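Workbench notes, September, 14:15
Riratholm, cable corner
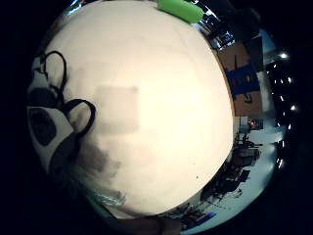 Entered by Natalia Ocampo – read by E. Theodorakopoulos

Black cords are still in loops on the left, over the white-and-gray patterned surface. I want them coiled and tied before we start the next job. The big white surface has a faint gray square and a dark smudge lower down. I do not know yet if the smudge is dirt or only shadow – to check with a damp cloth, no solvent. Theano asked for the green tool, I did not give it yet. Ties are in drawer 7. Vangelis, please do not take the last ones.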